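Wimden Opens Packing Room for Travel and Welcome Kits
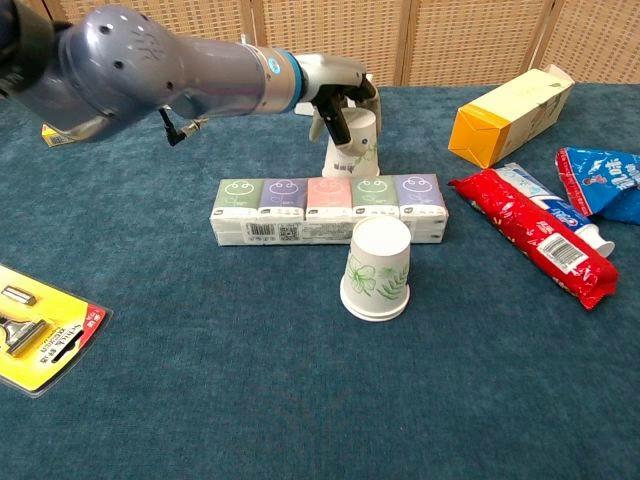
Household goods supplier Wimden has opened a packing room for small welcome kits, the sets of everyday items that guesthouses, student halls and short-stay apartments leave out for new arrivals. The room began taking orders in May.

A basic kit holds pocket tissues, toothpaste and paper cups. Customers can add snacks or choose printed cups and colored tissue packs in place of plain ones. Kits go out in cardboard boxes, and the room can fill up to 4000 of them a month.

"Our buyers were ordering each item from a different place and putting the sets together in a back office," said Pao-chu Lui, who runs the kit line. "They asked us to do it for them, so we tried it with a few, and the orders kept coming."

The first trial covered 327 kits for Skastus, a student housing operator. Skastus has since placed a standing order of 2000 kits for the fall move-in period.

Packing is done on cloth-covered tables. Tissue packs are lined up in rows, and the toothpaste and cups are set out before the boxes are filled.

"Small things slide around on a bare table," said Sławomir Baran, who set up the room. "The cloth was a cheap fix - we tried trays first and they took up too much space."

The smallest order is six kits. Samples can be requested from Lai-ching Tai at the Wimden sales desk, which answers calls from 9 a.m. to 4 p.m. A larger family kit, sold under the Kestik name, will be added later in the year.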